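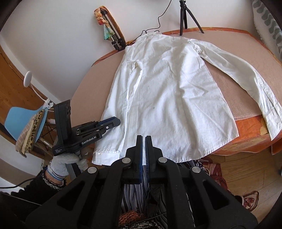

White long-sleeved shirt laid back side up.

Drukham Household Board > Laundry & Linens > Shirts

Yellowing along the collar band on white cotton shirts, hard water

Posted by nasby_line4

I have a set of white dress shirts, all cotton, all washed the same way, and every one of them is going yellow along the inside of the collar band. The cuffs are slightly affected. The body stays white. I fold the shirts for a closet shelf and don't hang them, in case that matters.

Current routine: warm wash, powder detergent at the dose printed on the box, no softener, tumble dry on medium. Water here in Nasby is hard. The strip test I bought reads 15 grains per gallon. I have tried chlorine bleach twice. The first time did nothing that I could see. The second time the collars came out more yellow than before, and the stitching on one of them has started to look tan.

What I want to know:

Is this body soil, mineral buildup, or damage from the bleach?
Is there a treatment that works without replacing the collars?
Does the dryer make it worse?

I would prefer not to install a softener. The house is a rental.

3 replies – sorted by votes

Posted by Ovanico
41 votes

Most likely all three, in that order. Skin oil goes into the collar band first because the band is several layers thick and usually has an interlining. Warm water and a normal dose of detergent will clean the face of the fabric and leave oil in the middle. The oil oxidizes over time and turns yellow. Hard water makes this worse because calcium and magnesium tie up part of the detergent before it reaches the soil.

Stop using chlorine bleach. It reacts with protein residue from sweat and can turn it a deeper yellow. It also weakens cotton, and if the thread is polyester or the collar has a resin finish, you can get the tan color you describe. That part may be permanent.

What I would do:

Rub plain liquid dish soap or a heavy-duty liquid detergent into the dry collar, inside and outside, with a soft brush. Leave it 15 minutes. Rinse warm.

Fill a tub or sink with the hottest water the care label allows. Add oxygen bleach (sodium percarbonate) at the soak rate on the package. Stir until it dissolves, then put the shirts in and keep them under the surface. Leave them overnight, up to 12 hours. The water will cool and that is fine – most of the activity is early on.

Wash on hot if the label permits, with a full dose of detergent for hard water plus a non-precipitating water conditioner in the drum. Washing soda will also soften the water but it can leave a chalky deposit at your hardness level.

Line dry, then look at the collars in daylight. If yellow remains, repeat the soak before any heat goes on them. Two rounds is normal for old stains.

On your last point, yes. Dryer heat and ironing both speed up oxidation of whatever oil is left. If the shirts are going into storage on a shelf, make sure they are completely clean and rinsed first. Detergent residue yellows too.

Posted by Insaurralde
12 votes

Agree with the above on chlorine. I would add a test for rust, which the strip you bought may not measure. If there is iron in the water, oxygen bleach will not remove the color and chlorine will darken it. A rust remover made for laundry (oxalic or citric acid based) on one cuff will tell you. Use it on its own, rinse it out fully, and never let it come into contact with chlorine bleach.

If iron were the whole problem I would expect the body of the shirt to be off-white as well, so in your case it is probably minor.

Also check your load size. A drum packed tight with heavy cotton does not rinse well.

Posted by shelf_and_rod

Just buy collars in blue. Or try vinegar, it worked on my towels.

Reply from Ovanico

Vinegar in the rinse will take off some mineral scale. It does very little to oxidized oil, and towels are a different case.

Reply from nasby_line4

Did the dish soap and one overnight soak on 2 shirts on Sunday. The lighter one is white again. The one with the tan stitching is better on the band but the thread has not changed. Conditioner is on order and I will run the second soak when it gets here.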